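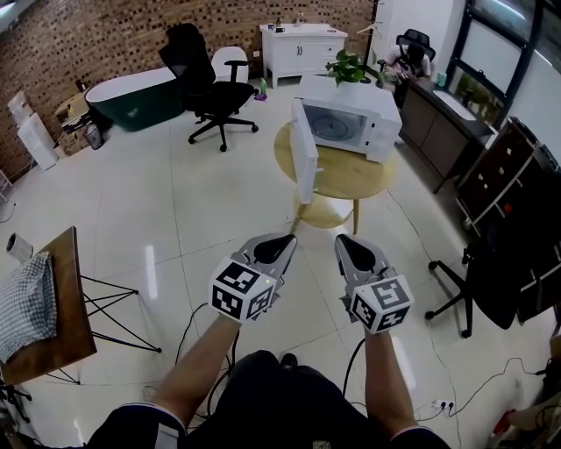 # Gripper operators, day shift (Prendeck site)

Famgate is moving part of its housekeeping and kitchen work to robots over the next two years. The robots learn from people doing the same tasks by hand, so we are hiring operators to do them. Current housekeeping staff may apply and keep their grade and seniority.

## The work

- Open and close appliances, move cups and fold cloths using a pair of hand-held grippers
- Complete 37 short task runs per shift and log each one
- Report damaged pads or cables to the shift lead, Malathi Thampi 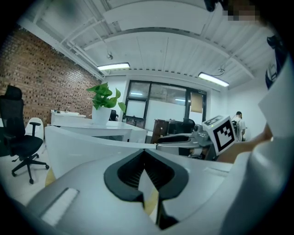 Pay is $930 a week, with paid training for the first 100 hours. No technical background is needed. You will be on your feet for part of the day and seated for the rest. Each gripper is held in the hand just below its marker cube, and the cube has to stay uncovered during a run, so long sleeves must be pushed back. Desks and counters are shared with office staff, who keep working during sessions.

## What changes for current staff

Evening cleaning hours will go down starting in March. Anyone whose hours are cut gets first choice of these positions. Room checks and guest requests stay with people.

To apply, send a resume or a short letter to Santino Sepúlveda in the Prendeck office. Current employees can use the transfer form.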